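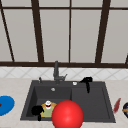
Teaching by Hand, at a Distance

Jun 12, 2021
By Rory Niven

Print this article | E-mail this article

The operator at Vosgate wears a headset and holds a controller in each hand. When she closes her right index finger, a gripper in a simulated kitchen closes with it, 8 milliseconds later. She has been moving objects in and out of the same sink since nine in the morning, and the software has been recording joint angles, gripper state and object pose the whole time.

A recording of this kind is called a demonstration. Vosgate had 3527 of them on disk when I visited, all made by people, all in one rendered kitchen with a double-basin sink. The company trains its control policies on them directly. There is no reward function and very little hand-written code between the recording and the robot.

The older way to show a robot a task is to take hold of the arm and move it. Kalton still sells a kit for this, with a handle that bolts to the wrist and a button that marks waypoints. It gives clean data, but it ties up a real machine and one person standing next to it. It also captures only one arm well. A second arm needs a second pair of hands, and the timing between the two tends to drift.

Remote control removes the first problem and, in simulation, most of the cost. A reset takes under a second. The objects can be swapped or scattered by a script, so that a toy lies in the left basin on one run and on the counter on the next. The counter and the sink stay put. Vosgate varies the starting positions on every run and the lighting on every tenth.

What simulation handles poorly is contact. A rigid sphere is easy to render and hard to grasp, and small errors in friction let it squirt out from between the fingers in ways a real ball would not. Operators learn to compensate, and the policy then learns the compensation. Tradari, which builds the physics engine, plans to release a revised contact model in July. Vosgate will have to decide which of its existing recordings to replay under it and which to discard.

Basins add a difficulty of their own. The gripper has to enter from above, clear the rim and the faucet, and leave by much the same path. Around 260 of the recordings were rejected for touching the faucet. Rieger, a competitor, keeps such runs and labels them as failures. Its engineers argue that a policy should see recoveries as well as clean passes.

Vosgate's next set will use 2 operators per session, one for each arm, talking over a voice link.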